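How to Sort and Store a Box of Old Buttons

Most button collections start as one heavy jar. Mine came from an aunt's sewing room in February and held 2528 buttons, a few of them from a dress made in 1880. Sorting took two evenings.

Wash first. Put plastic and glass buttons in a bowl of lukewarm water with a drop of dish soap, swish them and rinse in a sieve. Keep wood, leather, fabric-covered and metal buttons out of the water. Wipe those with a dry cloth.

Dry the washed ones overnight on a towel, in a single layer. Turn them once. Buttons with a hollow shank hold water for a long time, so leave those until the next evening.

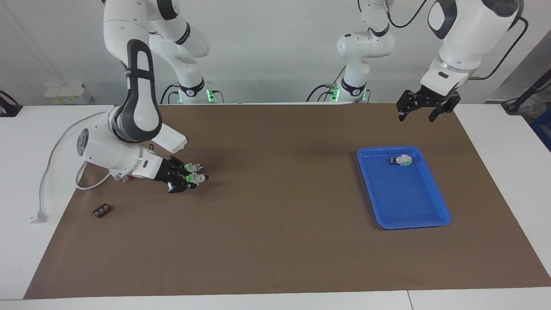 Valquíria Evangelista wrote in to say she never washes shell buttons at all – she rubs them with a soft cloth and one drop of mineral oil, then buffs it off. Her set of Jurkia coat buttons still has its shine after many years in a drawer.

Next, sort by how the button is sewn on: two holes, four holes or shank. After that, sort by color, and only then by size. If you start with size you will end up handling everything twice. Sets of four or more should be threaded on a piece of string and knotted so they stay together. 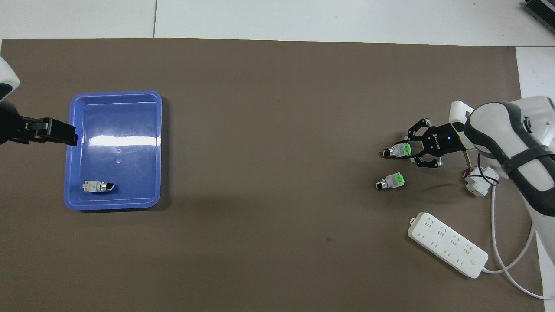 Small buttons roll, and they roll farthest on a bare table. Work on a mat or a folded blanket and tip out one handful at a time. A blue plastic tray with a raised rim does well for the pile you are sorting, and white or pale buttons are easy to pick out against the blue. Dark ones are better on a white plate.

For storage I use flat boxes with dividers, 10 sections to a box. Label the lid and leave the sections a little under full. Single buttons with no match go in a separate jar – I had 491 of those. Put anything that smells of vinegar in a paper envelope, away from the rest.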